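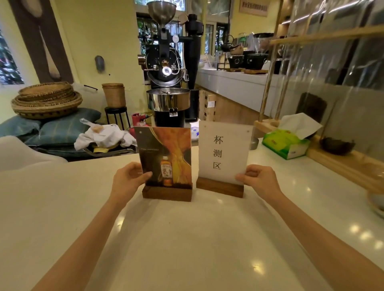
The counter by the roaster, with the sign for the cupping area on the right.

The first thing the owner of Kavlow does when I arrive is hand me a spoon. It is deep and round, a little heavier than it looks, and I am told I can keep it in my top pocket for the rest of the morning. "You'll need it again in ten minutes," she says. "And then ten minutes after that."

I had come to talk about tasting. More exactly, I wanted to know how someone learns to do it, because I have been drinking coffee every day of my adult life and could not, if pressed, tell you much beyond whether I liked it. Kavlow is a small roastery that also teaches, and its beginner cuppings have a waiting list that runs into next month. I can see why! I came out of there talking too fast and smelling everything in my kitchen.

She grew up in a house where coffee came from a jar. "My parents thought ground coffee was for Christmas," she says. "I had my first real cup at nineteen, in a friend's apartment, and it tasted like blackberries. I thought there was something in it. I looked in the bag." There was nothing in the bag but coffee. She asked where it had been bought, took two buses across town the next morning and came home with more than she could afford.

What followed was a long apprenticeship that she describes without much romance. She washed cups. She carried sacks. For most of a year she worked at a roastery called Doležal, where the head roaster made everybody taste before they were allowed to speak. "We stood around the table in complete silence, slurping. Then he'd point at you. If you said 'nice,' he pointed at the next person."

So what were you supposed to say?

"Anything else. He didn't care if it was wrong. Say it tastes like wet cardboard, say it tastes like your grandmother's handbag. Just don't say nice."

I love this, and I ask whether she does the same to her own students. She laughs and says she is softer. On the first evening she doesn't even start with coffee. She starts with grocery store fruit: a green apple, a red apple, a lemon, a grapefruit, some raisins. People eat a slice of each and talk about where in the mouth they notice it and how long it stays. "Everyone knows what a green apple tastes like, but they've never had to find words for it. Once you've argued with a stranger over an apple for five minutes, coffee is easy."

Then come the cups. She weighs out the beans, grinds them coarse, and has the group go down the line smelling the dry grounds before any water goes near them. The water follows, just off the boil, and a timer is set for 4 minutes. A crust of grounds forms on top of each cup, and the students take turns pushing it back with a spoon, nose right down over the rim. "That's my favorite moment of the whole thing. You get a rush of smell, and it's gone in a second or two. People come up with coffee on their noses."

And then the slurping, which must be loud. I am bad at it. I sip like someone at a piano recital, and she makes me do it again until I finally manage something like a drain emptying. It really does make a difference – the coffee sprays across the whole mouth at once and there seems to be twice as much of it.

We taste three that morning. The first is chocolate and toast, the kind of thing I would happily drink by the bucket. The second one, sold under the name Nindine, I find almost shockingly sour, and I say so, a bit nervously. "Good! Now wait," she says. We wait. We talk about rent and flour prices and the state of the road outside. When I go back to the cup it has cooled to the temperature of bathwater and tastes of apricots. I say "apricots" out loud, much too loudly. She looks as pleased as if I had passed a driving test.

"Hot coffee hides things," she says. "So many people throw out the last third of the cup because it's gone cold, and that's often where the good part is."

The third is a decaf, and I didn't guess it. I won't pretend otherwise.

I ask about the things that put people off, the scoring sheets and the talk of bergamot and jasmine. She nods through the whole question. The sheets have their place, she says, when she is buying and needs to compare 72 samples over a season and remember what she thought of the first one. Her notebook from last November is filled with very plain words: "biscuit," "flat," "peach, then nothing," "buy this." For the rest of us she recommends keeping it homely. If a coffee reminds you of the crust on a cherry pie, write down cherry pie.

Her advice for tasting at home is cheap to follow. Buy two small bags that are as different as the shop can manage. Brew them side by side in the same kind of cup, the same amount of each. Smell both, taste both, go back and forth. "One coffee on its own tells you very little. Two coffees tell you a lot. You don't need a better machine, you need a second cup."

How long before it clicks? She thinks most people notice a change by the third or fourth session. Some 400 people have come through the beginner evenings by now, and she says the ones who do best are seldom the coffee fanatics. Gardeners are good. So are people who cook for big families and taste from the pot all day. One man told her on his first night that he had no sense of smell worth mentioning, and by the end of the course he was the one picking out the odd cup every time.

There is a plan for a longer course too, to be called Trurnosis, a name she refuses to explain and admits she may regret. It will run over several weeks and include an evening on water, which she gets so excited about that she forgets her own cup. Tap water from two ends of the same city can turn one coffee into two, she says, and she wants people to bring a bottle from home and find out.

Before I go she rinses my spoon and gives it back to me. I ask what she drinks herself, at home, first thing in the morning.

"The chocolate one," she says. "With milk."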